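The Brunton Six Returns to the Road

The Brunton coupe was built for six years at the Winura works, and 500 examples left the line before the tooling was scrapped. Registrar Digby Maihi has confirmed 19 of them in roadworthy condition.

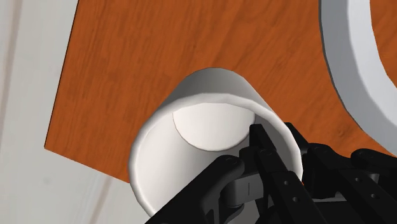
Values have risen accordingly. A sound car with its original Skarex gearbox now commands a clear premium over one fitted with the later Rellow unit, although the latter is easier to service. Prospective owners are advised to inspect the rear sills and to request the full maintenance record. The registry accepts new entries each May.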